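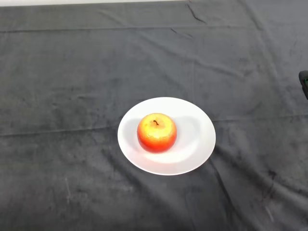
October 1, 2022

The noise problem in the back bedroom is now mostly solved, and I want to write down the steps while the measurements are still in one place. The room faces Wanholm Road, which carries buses until midnight. I use it for recording spoken lessons, so the two complaints are separate: traffic gets in, and the room rings when I talk in it. A lot of advice online treats those as one problem. Different materials fix them, and buying for the wrong one is expensive.

## Blocking and absorbing

Blocking depends on mass and on sealed gaps. Absorbing depends on porous material thick enough to do something at the frequency you care about. A heavy door with a gap under it blocks very little. A foam tile on a thin wall does almost nothing for the person on the other side of the wall.

The usual rule for porous absorbers is the quarter wavelength. At 1,000 Hz a wavelength in air is 34 cm, so a quarter of it is 8.5 cm. At 100 Hz the same figure is 86 cm. A layer thinner than a quarter wavelength still works somewhat, but the effect drops off quickly as you go down. Thin foam therefore takes the top off a voice and leaves the lower part as it was, and the recording sounds dull and boomy together. My first attempt sounded exactly like that. It was 16 tiles of 2.5 cm foam, stuck to the wall behind the desk, and I took them down in the spring. The adhesive took some paint with it.

## Fabric

The second attempt used fabric, and most of my questions from readers are about this part.

Fabric works by flow resistance. Air moves through the weave, rubs against the fibers and loses energy as heat. If the cloth is too open, the air passes with no loss. If it is too tight, the sound reflects off the surface. The test I use is to hold the cloth against my mouth and breathe out. It should be possible, with a bit of effort. Coated blackout lining fails this completely and behaves like a thin sheet of plastic.

Weight per area matters too, but sellers quote it in different ways. Some give grams per square meter, others give ounces per square yard, and upholstery shops often give ounces per linear yard, which depends on the roll width. To convert ounces per square yard to grams per square meter, multiply by 33.9. For the linear figure, first divide by the width in yards.

Napped and pile fabrics do better than flat ones of the same base weave, mainly through thickness. They also show every handprint, and two panels cut from the same roll will look like different colors if one is hung upside down. Mark the direction of the pile on the back with chalk before cutting. I didn't on the first pair, and one of them had to be turned.

Spacing makes a larger difference than the choice of cloth. Air movement is close to zero right at a hard wall, so fabric lying against the wall has little to work on. I hung mine on a rail 12 cm out. Fullness is the other cheap gain. With a width of cloth twice the width of the rail, the folds add depth and the panel no longer acts as a single flat layer.

## Measurements

I measured decay time with a sine sweep, a small speaker in the corner and a microphone at head height at the desk. These are averages of five positions.

| Octave band | Bare room | Foam tiles | Fabric on rail |
|---|---|---|---|
| 125 Hz | 0.81 s | 0.80 s | 0.74 s |
| 250 Hz | 0.72 s | 0.69 s | 0.55 s |
| 500 Hz | 0.68 s | 0.57 s | 0.38 s |
| 1 kHz | 0.66 s | 0.44 s | 0.31 s |
| 4 kHz | 0.58 s | 0.29 s | 0.27 s |

Decay time in a room this small is a loose concept at 125 Hz, where individual modes dominate. Treat the top row as a trend. Antonina Moroz pointed out after my last post that I had left the closet door open for one set of readings and closed for another. She was right, and everything in the table was redone with it closed.

The 125 Hz band is still bad. Curtains won't fix it. Two corner traps filled with mineral wool would probably bring it to 0.6 s, and I have the lumber for the frames but not the time.

## The window

None of the above did anything for the buses. For that I fitted an inner pane, 6 mm laminated glass in a separate wooden frame, set 11 cm behind the original window. The gap should be as wide as the reveal allows. Standard double glazing has a small gap chosen for heat, and its resonance falls in a range where traffic has plenty of energy.

Tariq Orakzai cut the glass and talked me out of acrylic, which weighs less than half as much for the same thickness. The frame sits on a compressible rubber gasket and is held with turn buttons so it can be taken out for cleaning. Before the gasket went in, the drop in level at the desk was 4 dB. With it, 13 dB. The gasket was the cheapest item on the list.

The total for the window came to $1,108, including the frame timber and a second gasket after I cut the first one short. The fabric, rail and brackets came to much less, and I'd do that part first in any room where the complaint is about how the voice sounds.

## Left to do

- Seal the cable hole behind the desk. It's 39 mm across and currently stuffed with a sock.
- Add a drop seal to the door.
- Repeat the sweep with the heating on, as the radiator valve hisses above 5 kHz.
- Repaint where the foam was.

Lurdes Falcão asked whether the rail needs fixing to joists. Mine goes into two of them and one plasterboard anchor, and the anchor has already moved slightly. Use the joists.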